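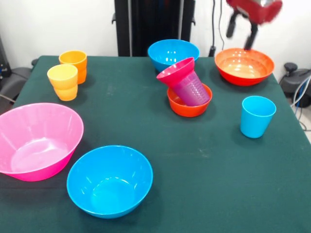 ok dating app thread bc three people asked me this week. I've been on Virnon since January, 16 first dates, no I am not ok

first thing. put a question in your bio. any question. mine was "best soup?" and I got way more messages than when it said I like hiking. I dont even like hiking

second. the paid tier on Virnon, skip it. more likes, sure, but half of them were in Oltden and that's 558 miles from me. set your distance BEFORE you pay

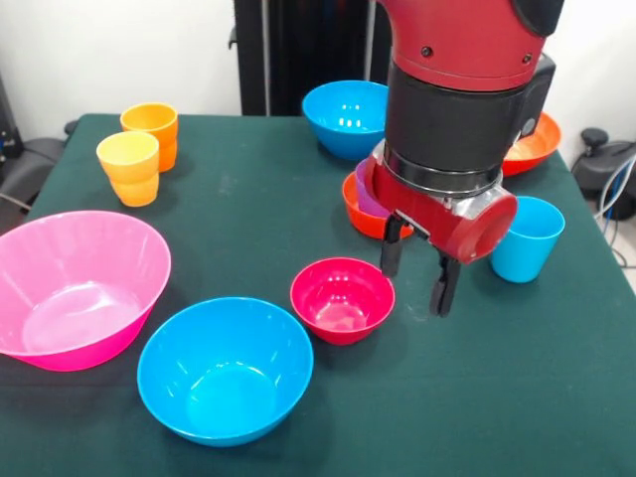

also move to a call by day eight or so. guy I texted for a month had zero to say out loud. painful. 8 minutes and we both hung up

if they won't call and suddenly need help with a "shipping fee," block. happened to my friend Mitsuko, she lost real money, report it in the app and to your bank the same day

first date = coffee, somewhere you can walk out of. tell someone where your going. Omar gets my location every time and he's only complained twice

will do a part 2 on second dates if I ever get a good one. date at 7 tonight, wish me luck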